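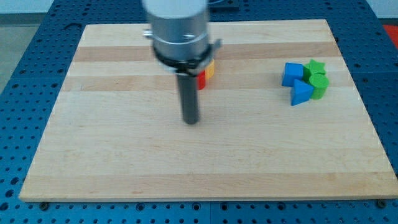 Kapitel 3
Ordnen, Schieben, Sammeln: Wie Dinge auf einer Fläche zusammenfinden

Liebe Leserin, lieber Leser, bevor wir in diesem Kapitel zu den ersten richtigen Aufgaben kommen, möchte ich Sie einladen, sich an einen Tisch zu setzen, ein Holzbrett vor sich hinzulegen und ein paar bunte Bauklötze daraufzustellen. Mehr brauchen Sie für die nächsten Seiten nicht. Wer kleine Kinder im Haus hat, muss vermutlich nur unter das Sofa greifen, und wer keine hat, findet auf jedem Flohmarkt eine Schachtel davon (meine eigene stammt von einem solchen, und der Deckel fehlt bis heute). Ein helles Brett eignet sich besonders gut, weil sich die Farben der Klötze darauf so schön abheben. Ein Schneidebrett aus der Küche tut es ebenfalls, solange es glatt ist und nicht kippelt.

Stellen Sie die Klötze zunächst ganz ohne Absicht hin. Lassen Sie sie ruhig aus der Hand rollen, schieben Sie ein wenig daran herum und lehnen Sie sich dann zurück. Sie werden bemerken, dass Ihr Auge sofort zu arbeiten beginnt. Es fasst zusammen, was nah beieinander liegt, und trennt, was durch ein Stück freies Holz auseinandergehalten wird. Auf dem Brett am Anfang dieses Kapitels drängen sich vier farbige Formen auf der rechten Seite, während ein kleiner roter und ein kleiner gelber Klotz ein Paar für sich bilden. Kein Strich ist gezogen, kein Rähmchen gelegt, und trotzdem würden wohl die meisten von uns ohne langes Nachdenken von zwei Gruppen sprechen.

Mit genau dieser Leistung, die uns so selbstverständlich vorkommt, dass wir sie kaum für eine halten, wollen wir uns nun eine Weile beschäftigen. In Kapitel 2 haben wir einzelne Körper betrachtet, ihre Kanten und Flächen und die Frage, auf welcher Seite sie am liebsten liegen bleiben. Jetzt geht es um das, was zwischen den Körpern geschieht, um Abstände also, um Nachbarschaften und um den freien Platz, der beim Ordnen mindestens so wichtig ist wie die Dinge selbst.

3.1 Was wir eine Anordnung nennen

Unter einer Anordnung verstehen wir in diesem Buch die Lage mehrerer Gegenstände auf einer gemeinsamen, begrenzten Fläche. Beide Eigenschaften der Fläche sind für uns von Bedeutung. Gemeinsam muss sie sein, damit wir die Gegenstände überhaupt miteinander vergleichen können, und begrenzt muss sie sein, damit Wörter wie »Rand«, »Ecke« und »Mitte« einen Sinn bekommen. Auf einem endlosen Fußboden liegt ein Klotz einfach irgendwo. Auf einem Brett liegt er links oder rechts, weit hinten oder ganz vorn, und wenn man nicht achtgibt, liegt er bald daneben.

Eine Gruppe nennen wir eine Auswahl von Gegenständen, die einander näher sind als den übrigen. Ich gebe gern zu, dass diese Festlegung ein wenig weich ist — wie nah ist denn nah? Wir werden sie in Abschnitt 3.4 schärfer fassen und dort auch ein Lineal zu Hilfe nehmen. Für den Anfang genügt uns das Augenmaß, und es wäre schade, ihm zu früh das Wort abzuschneiden.

Von der Gruppe unterscheiden wir die Sorte. Zu einer Sorte gehört, was ein Merkmal teilt, etwa die Farbe oder die Form. Alle roten Klötze bilden eine Sorte, ganz gleich, wo sie liegen. Eine Gruppe dagegen kann kunterbunt sein. Beim Aufräumen bringen wir Sorten und Gruppen zur Deckung: Was zusammengehört, soll auch zusammenliegen. Wer schon einmal mit einem Kind darüber verhandelt hat, ob die blauen Steine zu den anderen blauen oder doch zu den anderen runden gehören, weiß, dass man sich dabei keineswegs immer einig ist.

3.2 Greifen oder schieben?

Wenn wir aufräumen, denken wir zuerst an das Greifen. Man nimmt den Gegenstand auf, trägt ihn durch die Luft und setzt ihn ab. Das ist eine feine Sache, und bei einem einzelnen Klotz mitten auf dem Brett geht es mühelos. Stehen aber mehrere dicht beisammen, passen die Finger nicht mehr dazwischen, und man wirft beim Zupacken leicht den Nachbarn um.

Das Schieben kommt ohne diese Zwischenräume aus. Ein ausgestreckter Finger reicht, oder auch ein Bleistift, den man nahe am Holz führt. Dafür verlangt es etwas mehr Gefühl. Drückt man mitten gegen eine Seitenfläche, so wandert der Klotz meist brav geradeaus. Setzt man weiter außen an, dreht er sich, und wer ihn dann unbeirrt weiterschiebt, sieht ihn bald seitlich am Finger vorbeigleiten. Runde Formen sind hierin besonders eigensinnig.

Darcy Petrenko, mit der ich die Übungen zu diesem Buch erarbeitet habe, hat dafür den hübschen Ausdruck »den Klotz überreden« geprägt. Man gibt einen kleinen Stoß, schaut, was daraus geworden ist, und setzt an einer besseren Stelle neu an. Viele kurze Bewegungen führen oft eher zum Ziel als eine einzige lange, und man behält dabei auch die anderen Klötze im Blick, die man sonst ungewollt mitnimmt.

Ein Versuch zum Einstieg

Legen Sie einen würfelförmigen Klotz in die linke hintere Ecke Ihres Brettes und schieben Sie ihn mit einem Finger in die rechte vordere. Er darf dabei weder angehoben noch festgehalten werden. Lassen Sie sich Zeit, Sie haben 90 Sekunden, und das ist reichlich. Wiederholen Sie den Weg dreimal und zeichnen Sie nach jedem Durchgang mit Bleistift auf ein Blatt Papier, wie er ungefähr verlaufen ist.

Vergleichen Sie nun die Zeichnungen. Sind Sie lieber schräg über das Brett gefahren, oder haben Sie sich zuerst an eine Seite und dann an die nächste gehalten? Wo musste der Finger neu ansetzen? Notieren Sie auch, ob sich der Klotz unterwegs gedreht hat und um wie viel. Ihre Notizen heben Sie bitte auf, denn in Aufgabe 14 am Ende des Kapitels kommen wir darauf zurück.

Wenn Sie zu zweit arbeiten, lohnt sich eine kleine Abwandlung. Die eine Person schließt die Augen und schiebt, die andere sagt an, wohin es gehen soll. Sie werden staunen, wie ungenau »ein bisschen nach rechts« mit einem Mal klingt, und wie schnell man sich eine gemeinsame Sprache zurechtlegt!

3.3 Der freie Platz

Wenden wir uns nun dem zu, was auf dem Brett nicht liegt. Drängen sich alle Klötze auf einer Seite, so bleibt auf der anderen Raum zum Rangieren, und wir können einen Stein vorübergehend dorthin ausweichen lassen. Sind dieselben Klötze gleichmäßig über die Fläche verstreut, ist zwar ebenso viel Holz frei, doch es zerfällt in lauter schmale Streifen, mit denen sich wenig anfangen lässt. Aus der Küche kennen Sie das gewiss: Eine Arbeitsplatte, auf der überall eine Kleinigkeit steht, wirkt voller als eine, auf der alles in einer Ecke zusammengerückt ist.

Wir unterscheiden deshalb zwischen der freien Fläche insgesamt und dem größten zusammenhängenden Stück davon. Nehmen Sie zum Ausprobieren ein Stück Papier, so groß wie Ihre Hand, und suchen Sie eine Stelle auf dem Brett, an der es flach aufliegt, ohne einen Klotz zu berühren. Finden Sie keine, so verschieben Sie möglichst wenige Klötze, bis es gelingt. Schreiben Sie auf, welche Sie bewegt haben und in welcher Reihenfolge, und lassen Sie die Anordnung danach stehen, wir brauchen sie im nächsten Abschnitt.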